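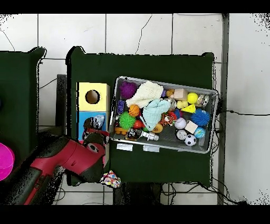

Quick notes from the Lultska open day before I lose them, sorry for the state of this, am typing at the station. Got there at 2, stayed for three rounds of the sorting demo. The tray is the hard part and they know it: spiky balls, a rubber duck, a wedge of toy cheese, a baseball, all packed in together with a couple of cloths on top of the heap. The arm did fine on anything round with space next to it. Cloths were hit and miss. Twice it went for the light blue one and came up with a corner and a ball along with it, then put the lot back and started over. Shape sorter sits on the same table, next to the tray. Didn't see it used in my rounds, the woman running it said mornings only.

Morag Kerr wrote:

> Did anybody from the list make it to Lultska? I had the Sondport trip the
> same day and couldn't. Main things I'd like to know:
> is it the same arm they showed in June, do they let visitors mix up the
> tray, and how long is a full round. The flyer says 17 minutes, which
> sounds quick to me.
> Also whether Dristus had a table. They told me they would.
> Morag

Morag, in order. Different arm, red and black, the June one went back to Laing for repairs and no date on it. Visitors yes, sort of. You can hand a toy to the operator and say where you want it. No reaching in yourself, there's tape on the table and they are strict about it, a kid got told off. Full round: 24 minutes the one time I had my watch out. The 17 is without cloths. I asked.

Dristus no show. Empty spot by the door with their name on a card.

Other stuff. They have 3,000 recorded picks so far and want more before the next one. Somebody asked about selling it and got a long answer that I did'nt follow. Parking is bad, use the back lot. Coffee ran out early.

I'd go again, but get there for the first round, by the last one you're standing four deep and all you see is the gripper. Has anyone got the handout? I left mine on a chair. Would like the page with the grasp settings if you can scan it.

train's here, more later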